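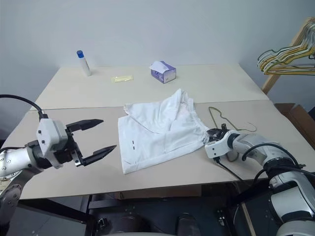 Up at six thirty because the birds would not shut up, and then I remembered it's May and the closet still has winter coats in it, so there went my morning! I do this changeover every spring and every spring I act like it's a surprise attack.

Coffee first. Then I dragged both under-bed bins out into the hall, and one of them has lost a wheel, so it scraped the whole way and woke up Eusebio. He came out in his robe, looked at the bins, looked at me, and went to make his own coffee. (Smart man.) The bins are the Fandness ones we bought when we moved to Brivthorpe and I've never liked the lids. You press one corner down and the opposite corner pops up. I've been putting a dictionary on top for years.

The summer stuff smelled like cardboard. It wasn't a bad smell, just a closed-up one, so everything had to be washed before I could even think about drawers. I did the whites first on warm with a scoop of washing soda, the way Carol Tindall told me to back when we were neighbors and shared a line. She was right about the soda. She was wrong about vinegar in with the towels, or at least our towels came out exactly as scratchy as they went in, and I've tried it more than once.

There was a cold breeze coming off the hill but good sun, so I hung what I could outside and ran the small things in the dryer on low. Elastic hates heat. I cooked two pairs of pajama pants last year and the waists have gone all crunchy, and now I'm a maniac about the dial. I go back and check it after I've already checked it.

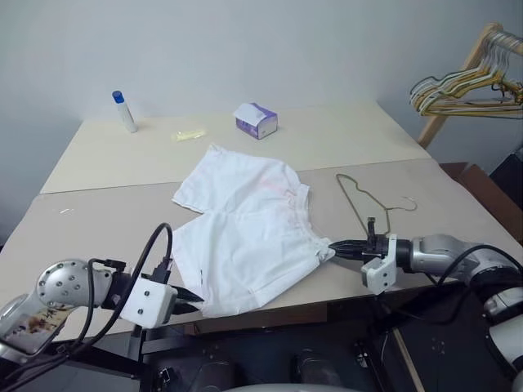
After lunch

Leftover soup, the lentil one, which was better today than when I made it. Then the sorting.

I have a new rule this year, which is that everything gets held up in daylight by the window before it goes in a drawer. You wouldn't believe what lamp light hides. Two of my tank tops are basically cobweb under the arms, and the blue linen shirt I've been saving for best has a bleach spot on the back that I must have been wearing around town like a badge. I was a bit sad about the linen shirt. I paid real money for it, at that Gruvex place that used to be next to the pharmacy, and I think I wore it six times because I was being careful with it. Lesson there, I guess, although I learned the same lesson with the suede boots and look how much good that did.

Salamatu called in the middle of all this to ask if I had anything for her girls, and yes, I have a whole bag! Mostly sundresses from when Rūta was little, plus the yellow raincoat, plus swimsuits I wouldn't wish on anybody but she says they'll use them for the sprinkler. She's going to swing by before supper tomorrow. I was happy to hear her voice, we'd let it go too long again. Her mother is out of the hospital and already bossing everyone around from the couch.

She also asked how I fold kids' shorts, and I had to stop and think, because my hands just do it. One leg over the other, smooth the crotch point in so it makes a straight side, then in thirds from the bottom up. If the waist is gathered you put that on the outside,

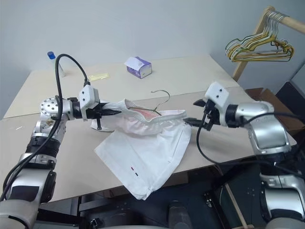 otherwise you get a lump in the middle and the stack leans. Salamatu rolls hers. I've tried rolling and I can never find anything, it's all just little sausages in a drawer. To each her own, but I told her she was living like a college student and she laughed so hard she had to put the phone down.

Got the coats into the bins by four. Cedar blocks in each one, sanded a little first to wake the smell up. I went through all the pockets and found a lip balm, a library receipt, half a dog biscuit (we have not had a dog since Krūmiņa, poor old thing, so that coat clearly needed a wash years ago and I'm a bit ashamed), and a twenty! Eusebio claims the twenty is his. It was in my coat.

Evening

Everything off the line before the dew. The sheets smelled wonderful and I made the bed right away so as not to waste it. My phone says I walked 3,071 steps, which seems stingy considering how many times I went up and down those stairs with a basket, but I suppose half the time I'd left it on the dryer.

Still to do: the hall closet, the sock situation, and I need to write to Marisol Castaño about the quilt. She wants to know if I'd part with some of the old cotton scraps for backing and I keep meaning to say yes. I'll put the linen shirt in with them. The front of it is still perfectly good.

Rūta wants to borrow the big suitcase next week. It's full of scarves.

Last updated: May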